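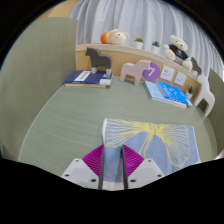

Green desk, between the partitions.

14 June 2024

Starter log, batch with the Räsänen rye. I fed it at breakfast with 84 g of flour and the same of water, and by lunch it had crept up the side of the jar and then just sat there, sulking. The smell is fine (apples, a little nail polish), so I don't think it's dead, only slow. The May jar did the same thing for days and then took off overnight!

I've gone back to the plain filter water. The Hollosum stuff was nice to drink but I never saw it do anything for the dough, and I got tired of carrying bottles up the stairs.

Baked 2 loaves from yesterday's dough anyway. First one went in too early – tight crumb, a big tunnel under the crust, bottom pale. Second one had another long stretch in the fridge and came out much better, sour in a good way, with the crust crackling on the rack. Same flour, same salt, same oven, so I'm putting it down to the proof. Joni took the heel of the first loaf home and said it made decent toast, which is kind of him.

Salt: I wrote 7 g on the lid but I'm fairly sure I weighed it with the spoon still in the bowl. Please tare the scale, everybody, me included.

For the next mix I want roughly 500 g of flour in total, a third of it rye, and a wetter dough than last time. Fold it early on and then leave it alone. I keep poking at it and I know that isn't helping.

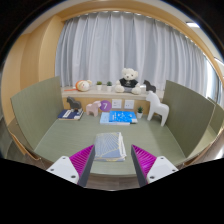

Seija Lahtinen wrote back on my notes that a third rye is too much for a starter this sleepy, and that I should feed it twice a day until it doubles before lunch, then mix. She'd also use warmer water, just warm to the finger, and skip the fridge the first time round.

Okay, so twice a day it is. Evening feed done, rubber band moved down to the new level, jar on top of the cupboard where it's warmer. Joni, if you're in before me, please don't stir it – write the height on the tape and leave the lid loose. Need more rye too, the bag is nearly gone.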